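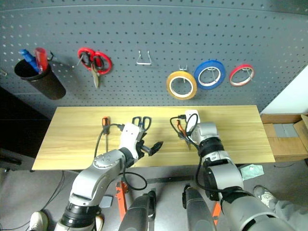
Pegboard bench, right arm holding one of the orange screwdrivers, left gripper open over the black scissors.

Dec 18, 2023

Okay, long day on the wrist-angle question, writing it down before I forget which run was which. Stelios thinks the policy (Noltar, the August weights) does badly on tall thin tools mostly from how we demo the grasp, and I've been saying it's the amount of data. So we finally split it! Two sets of 90 demos each, same operator, same bench. Set A I let Banafsheh pick things up however she liked, set B she had to come in with the fingers square to the handle every single time, which she hated.

Then 20 rollouts per policy on the orange screwdrivers only. B wins, and it's not close. A kept pinching too low on the shaft and the tool swung around as soon as the arm lifted. I owe Stelios a coffee.

Scissors are still a mess with both. The gripper hovers over the loops and dithers, and I have no good story for that one yet. Maybe the handles are too dark against the fingers? I want to try the red-handled pair off the pegboard next, same protocol, before anybody touches the training config.

Also the right gripper cable drags across the tabletop when the arm reaches left. I threw out 2 rollouts from A for that. Need to reroute it along the arm tomorrow, and ask Banafsheh where the good velcro went.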